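Planning the Equipment Budget for Our Arm Project

Ratree Nuchit and Pongsak Sangkhawat

When our team first sat down to plan the purchases for Flunum, our small robot arm project, we had $3,000 from the department and a wish list that would have swallowed it twice over. We spent a good many happy evenings arguing over that list (Pongsak wanted a second arm, bless him), and in the end we put the arm and its gripper first and let everything else wait its turn.

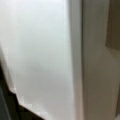 The wrist camera was the line we went back and forth on the longest. We had put down $49 for a basic one and thought ourselves very thrifty! But close to a pale panel with a bright white edge running straight up and down, all we get is soft color and smeared edges, and no texture we could hope to use. So we have moved $400 into the camera line, to cover a better unit, a mount and a spare cable.

Ratree has asked for quotes from 3 suppliers, and we would like to place the order in September, before the lab fills up again. The spare gripper fingers are still on the list, and we are very much hoping they stay there.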